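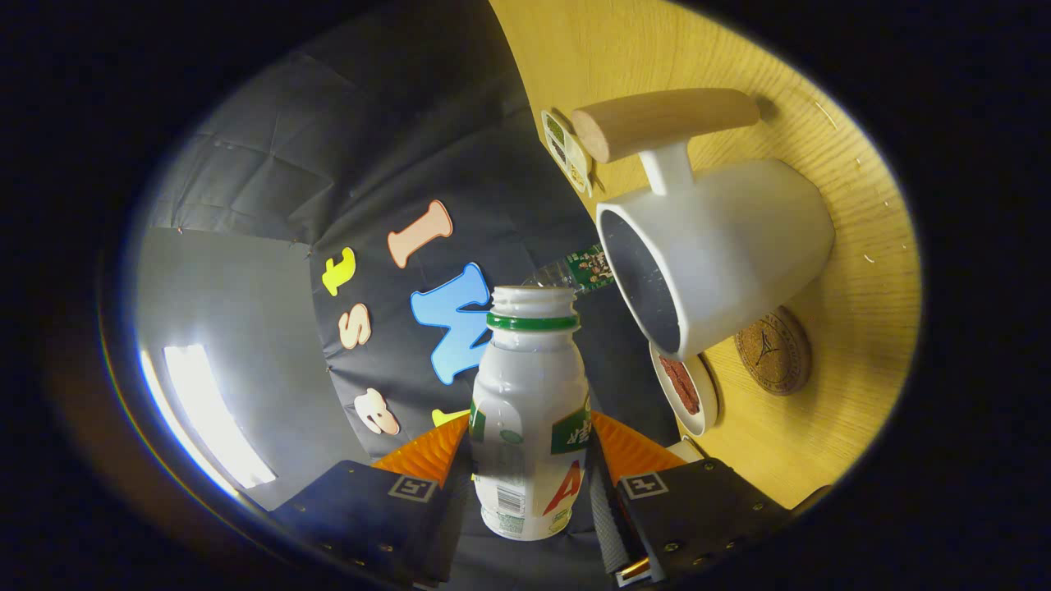

Gripper Comparison: Frequently Asked Questions

Search the FAQ Enter keyword Go

Which grippers do you compare on this page?

At present there are 2 hand-held ones. The Kirine has hard flat fingers. The Segers has dark fingers with soft ribbed orange pads, and a square marker on each finger so that the camera can find it. We also have a Seranano arm in the lab, but its results are on a separate page.

Why do you test with bottles so much?

A bottle with a waist is a good question for a gripper. The pad must decide if it holds the narrow part or slides to the wide part. With a white plastic drink bottle, held upright between the orange pads, one pad presses on each side and you can look at how the ribs meet the curve. On the Kirine we saw more turning of the bottle during the lift, especially when the operator was in a hurry.

Do you test with the cap or without?

Both. The runs without a cap are done with an empty bottle only. We learned this in June and one controller had to be dried for a night.

How many grasps do you make for each object?

100 for each gripper, made by 4 operators. If a run is interrupted, we throw it away and start again from the first grasp. I know some groups keep the partial runs. We tried it and the numbers were difficult to compare.

What else is on the table?

Things from a normal kitchen or office. A mug with a wooden handle, a clear water bottle lying on its side, a cork coaster, a small snack packet. We want other objects near the target, so the operator must approach with care and the fingers can touch something by mistake. Each touch is written down as a separate event and does not count as a failed grasp.

Why does the picture look so curved?

We use a very wide lens, and the image is a circle with black corners. You lose some detail near the border, but both fingers stay in view together with much of the table. We compared it with a normal lens from Prolex. The normal lens gave us a nicer picture of the object and it lost one marker each time the fingers opened fully.

Can the markers be read when there is a strong reflection?

Usually yes. A bright lamp reflection on a side panel does not disturb them. A reflection directly on the marker does. Please print them on matte paper.

How long do the soft pads live?

Our first pair was changed after 19 sessions, when the ribs at the tip began to tear. I cannot promise the same for you. We clean them with water and a little soap. Alcohol made ours sticky.

Which one should I buy?

For round and smooth objects I prefer the soft pads. For thin cards and coins, the hard fingers. If your budget allows only one, think first about what you will pick up most often.

Comments

mtk_bench: Do you see any slip on the label compared with bare plastic? Ours slides on glossy labels.

Jabari Waweru: Yes, a small amount. We turn the bottle by a quarter between grasps so that both surfaces are included.

olderarm: Thanks for the soap advice, I ruined one pair with alcohol already.

pia.r: Is the Seranano page online? The link gives me an error.

Contact us | Copyright Gripper Comparison FAQ | Back to top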